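Robot stalls at the black rotary switch, then trips on finger torque
Ayaaba Help > Manipulation > Faults and safety
Asked Thursday, September 14, 2023 | Viewed 1,418 times | 2 answers

We are teaching a robot to operate a control cabinet. The lamps, the buttons and most of the switches are fine. The trouble is the black rotary switch at the bottom right of the right door. The hand goes out to it, closes, starts the turn, and then the controller throws an overtorque fault on the fingers and the arm holds where it is.

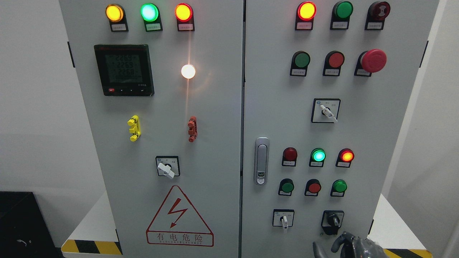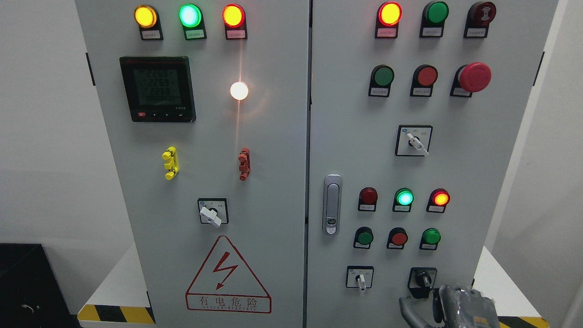 Going for the black switch, right door

It does this on something like one try in five. The white selector next to it has never given the fault. Both use the same turn routine, with the angle and grip force set per switch. We are on the Munis controller with the stock grasp library.

What I have tried so far:
Lowered the grip force. Fewer faults, but then the fingers slip and the knob stays put.
Slowed the approach to half speed. No change.
Recalibrated the head camera. No change that I could see.

The second thing that bothers me is what happens after the fault. The arm holds position with the fingers still closed on the knob, and the cabinet is live. I don't want anybody reaching in there to pull it off by hand. What is the right way to back it out?

Answer 1 (marked as accepted)

Two separate problems, so I'll take the second one first.

Do not free the hand by hand while the arm is holding. It is under torque and it will move when the grip lets go. Stop the robot with its own stop, not the one on the cabinet door. The red mushroom button on the door belongs to the cabinet and there is no reason to think it does anything to your arm. Isolate the cabinet upstream and have whoever is authorized for it confirm it is dead. Then release the fingers from the controller and retract along the approach line at the lowest jog speed. Write that down and tape it up where the operator stands.

For the fault itself, I would look at the wrist axis. If the wrist is off the knob's axis by even 2 mm, the fingers get pushed sideways all the way through the turn and the load climbs until it trips. A low switch makes this worse, as the forearm comes up from underneath and the wrist ends up near its limit. Log the wrist angle at the moment of contact for good tries and bad tries and compare them. On ours the bad ones were all tilted the same way. We raised the start pose, added some 20 degrees of elbow, and the fault went away.

Also check that the routine stops at the detent. Ours kept pushing against the end stop.

Answer 2

had same thing on a Clelport hand, it was a worn finger pad. swap the pads before you mess with the code

Comment from the asker

Logged it yesterday. The bad tries are tilted, as answer 1 said. Pads look OK but I ordered a set from Ustus anyway. The stop procedure is now on the wall. Will post again once the new start pose has had a full day of running.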